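바닥 구획선 자주 묻는 질문
공동 작업장 Pono 이용 안내 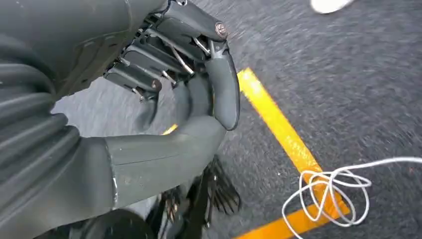

바닥의 노란 선

노란 선은 무슨 뜻인가요?
통로와 작업 구역의 경계입니다. 선 바깥쪽은 사람과 손수레가 지나다니는 길이고, 안쪽은 예약한 이용자가 쓰는 자리입니다. 통로에는 잠깐이라도 물건을 내려놓지 마세요.

선을 밟아도 되나요?
밟고 지나가도 됩니다. 다만 선 위에 상자, 의자, 공구함을 올려 두면 안 됩니다. 무거운 물건을 끌고 넘어가면 테이프 가장자리가 일어나므로 들어서 옮기거나 손수레를 쓰세요.

다른 색 선도 있나요?
있습니다. 빨간 선은 소화기와 분전반 앞이며 항상 비워 둡니다. 흰 선은 손수레와 이동식 선반을 세워 두는 자리입니다. 초록 선은 재활용품을 모으는 곳에만 있습니다.

통로 폭은 얼마인가요?
주 통로는 손수레 두 대가 비켜 갈 수 있는 폭입니다. 창고 쪽 보조 통로는 한 대만 지나갈 수 있으니 입구에서 먼저 확인하고 들어가세요. 보조 통로 안에서 마주치면 짐이 없는 쪽이 뒤로 물러납니다.

짐을 내릴 때도 통로를 비워야 하나요?
하역문 앞에서는 15분까지 세워 둘 수 있습니다. 시간이 더 필요하면 안내 데스크에 미리 말씀해 주세요. 하역문이 아닌 다른 통로는 예외가 없습니다.

작업대가 선 밖으로 조금 나오는데 괜찮나요?
안 됩니다. 상판뿐 아니라 상판에 걸쳐 놓은 자재도 선 안에 들어와야 합니다. 긴 자재를 다루는 분은 예약할 때 넓은 구역을 선택하세요. 넓은 구역은 6번과 22번입니다.

전선이 통로를 가로질러야 하면 어떻게 하나요?
먼저 가까운 벽 콘센트가 있는지 확인하세요. 꼭 가로질러야 하면 안내 데스크에서 전선 덮개를 빌려 씌웁니다. 일반 테이프로 전선을 바닥에 붙이는 것은 허용하지 않습니다.

테이프가 벗겨진 곳을 봤습니다.
구역 번호를 안내 데스크에 알려 주세요. 직접 뜯어내지 않으셔도 됩니다. 벗겨진 부분은 그날 영업이 끝난 뒤 교체합니다.

제 구역 안에 따로 표시를 해도 되나요?
종이 마스킹 테이프만 쓸 수 있습니다. 노란색은 경계선과 헷갈리니 다른 색을 쓰고, 퇴실할 때 모두 떼어 주세요. 분필과 유성펜은 바닥에 자국이 남아 금지합니다.

바닥 청소는 누가 하나요?
통로는 저희가 매일 저녁에 청소합니다. 구역 안은 이용자가 쓸고 나가야 합니다. 빗자루와 쓰레받기는 세면대 옆에 걸려 있습니다. 선 위는 마른 걸레나 물걸레로 닦고, 시너나 아세톤은 쓰지 마세요. 접착제가 녹아 테이프가 밀립니다.

접착제나 페인트를 선에 흘렸습니다.
굳기 전에 휴지로 걷어 내고 안내 데스크에 알려 주세요. 이미 굳었다면 긁지 말고 그대로 두세요. 교체할 길이가 짧으면 비용을 받지 않습니다.

선 위치가 바뀌기도 하나요?
매년 7월 바닥 정비 때 구역을 다시 나눕니다. 바뀐 배치도는 출입문 옆 게시판에 붙입니다. 장기 이용자에게는 문자로도 보내 드립니다.

Sturnura관도 규칙이 같은가요?
색의 의미는 같습니다. 다만 Sturnura관은 통로가 좁아 손수레를 쓸 수 없고, 짐은 입구 선반에 내려 손으로 옮겨야 합니다. 구역 번호도 따로 매기므로 예약 확인 문자에 적힌 건물 이름을 함께 확인하세요.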